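Korunholm Mending Room: how the spring has gone
12 May progress note to Viera Slanina at Betex

Hello Viera,

You asked for a page and I'll try to stick to that, though you know me! The short version is that the mending room is open, busy and still inside the grant.

Who's been coming

We had 23 people through the door in March, and plenty of them came back with a second bag. Mostly it's zips. I had pictured holes in jumpers and lovely visible darning, but no, it's zips, and after zips it's hems on school trousers. Mahtab Hassanpour has taken over the zip table completely (she's much faster than me) and has started showing people how to swap just the slider, so they can leave the rest alone.

Padded and quilted things have been harder. They take up so much room, and the old machine really didn't like the thickness. We now do them by hand on a spread-out surface, pinning through all the layers first, and it's slow but the stitching sits much flatter.

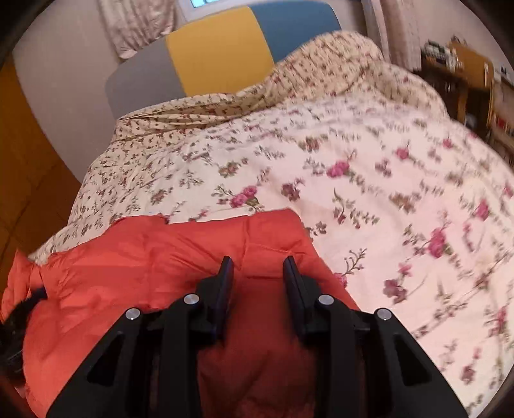 Money

We've spent 3505 so far. The biggest chunk was the second-hand Rasar machine, then thread, needles and the cutting mats. The rent has stayed the same. I did go over on lighting, sorry, but you can't unpick black stitches on black cloth under that old ceiling bulb, and I've clawed it back by not buying the steam iron yet.

What hasn't worked

The evening session, mainly. We ran it six times and it never filled up, so Lenka Urban and I have moved it to late morning and we'll see. The booking form was also a muddle, with people putting "coat" and turning up with curtains. Lenka is rewriting it.

Next

We'd like to run a proper beginners' course with 30 places, split into small groups, and Svetozár Kováčik has offered to teach patching. I'd need a yes from you on moving the iron money across to pay him. Could you let me know before we print the leaflets?

All the best,
Natália Vondráček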